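Plate storage, revised

The plates have moved again. For most of the last year they sat in one flat stack in the cupboard left of the sink, which works until you want the one at the bottom. I cook for two on most nights and the full set only comes out when Kirsty Wainwright brings her lot over, so nearly all the handling is of the same few plates at the top. The rest just add load to the shelf.

Standing them on edge changes the geometry. A plate on its rim takes up its own thickness plus a finger gap, and any plate can be pulled without lifting the others. The cost is height. My shelf spacing was 208 mm, too short for a dinner plate, so the upper shelf went up four pin holes. That lost me the row of mugs, now on hooks.

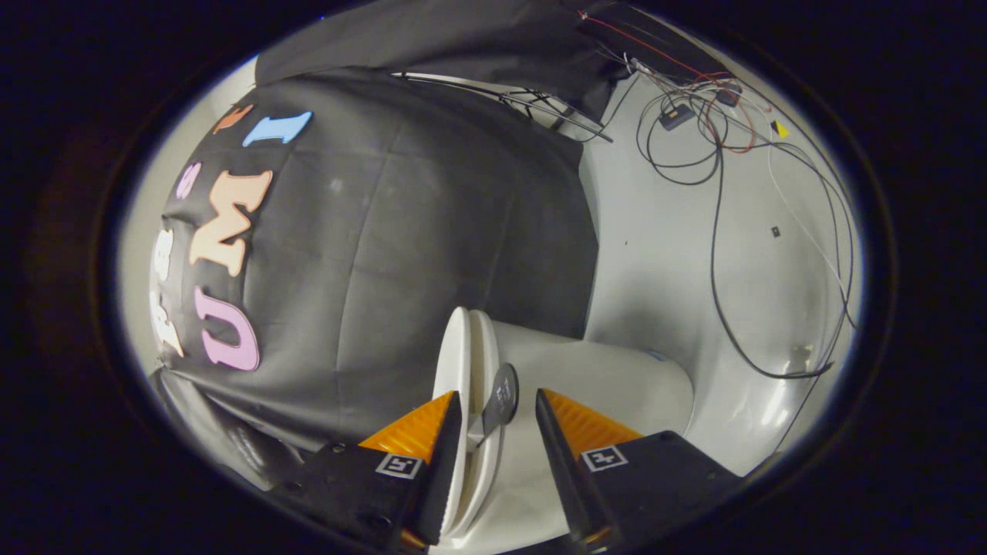 Photo: Sunil Weerasinghe

Two plates on edge lean into each other and behave as one thick plate. I had expected to want a divider per plate and was going to order the 16-slot Rillano rack. I no longer think it's worth it. Pairs are fine for anything with a plain rim. Bowls are a separate problem and I have left them stacked.

Flat metal utensils can go in beside the plates, head up. A spatula or a serving spoon fits in the leftover gap and is easier to find there than in the drawer. The drawback is noise — metal against glaze — and I would keep anything with a sharp edge out of it.

Some notes on the rack, for anyone measuring up. The base should be at least 120 mm front to back or the plates tip when the cupboard door is shut hard. Rubber feet matter more than I thought. The Trundgate one I tried first had bare wire feet and walked forward on the melamine every time I took a plate out. I put a strip of shelf liner under it in February and it has stayed put.

Load from the right if you are right-handed. Grip the plate near the top of the rim, pull straight up, then out. Pulling forward first drags the foot of the plate over the wire and leaves grey marks, which come off with baking soda.

Next job is the pan lids. Same principle, wider gaps, and the knobs get in the way.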